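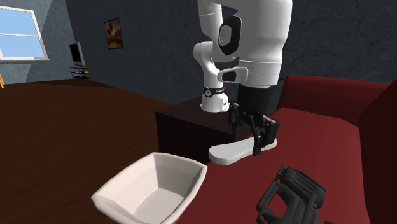
Fosavine Interior Color Terms

Category: Datasets / Language
4 min read

Fosavine is a word list of color terms collected from written descriptions of household interiors. Each row pairs a term with the noun it modified, the sentence it came from, and a normalized color family. It is intended for work on spelling variation, compound adjectives, and the way modifiers such as "dark" or "off" attach to a base color.

Contents

The release has 3000 rows in one tab-separated file, terms.tsv. The rows cover 914 distinct surface forms, which reduce to 176 normalized terms. Encoding is UTF-8 with Unix line endings. There is no header row; column order is fixed:

1. row_id
2. surface_form
3. head_noun
4. sentence
5. family
6. annotator

The family column uses lowercase English labels. Compound terms keep their hyphen in surface_form and lose it in the normalized list, so "blue-gray" and "blue gray" map to the same entry. British spellings were left alone in sentence and surface_form.

Sources

Sentences came from two places. The larger part is the Nuchit collection of furniture listings, used with permission of its maintainers. The rest was written for this project by paid contributors, who were given a room type and asked for one paragraph. Listings that consisted only of a product code and a price were dropped before sampling.

Annotation

Thongchai Boonyarit and Lorna Dalisay wrote the guidelines. Both annotated a shared set of 400 rows first, compared results, and revised the rules for three cases:

- Material names used as colors. "Walnut" is tagged as a color term when it modifies a painted or printed surface and skipped when it names the wood.
- Stacked modifiers. "Dark reddish brown" is a single term in the brown family.
- Finish words. "Glossy," "matte," and "satin" are never part of the surface form.

The remaining rows were annotated once. Rows from the shared set carry "both" in the annotator column.

Known problems

The family "neutral" is too broad. It holds beige, taupe, greige, and several trade names that could have gone elsewhere. Splitting it is planned for the next version.

White is overrepresented because many listings mention it as a default option. Users training a classifier should resample.

Head nouns were extracted with the Amis parser and corrected by hand only where the parse failed outright. Expect errors in sentences with coordinated nouns ("red sofa and cushions"), where only the first noun is recorded.

Row IDs are not contiguous. Gaps mark duplicates removed in November and will not be reused.

Loading

Any TSV reader will work if quoting is disabled. Several sentences contain unbalanced double quotes used as inch marks, and readers that honor quotes will merge rows without warning. Check the row count after loading.

The Iralton toolkit reads the file directly:

iralton load terms.tsv --no-quote --no-header

Corrections

Send corrections as a patch against terms.tsv, one row per line, with the row_id unchanged. Changes to the family column need a short note citing the guideline section.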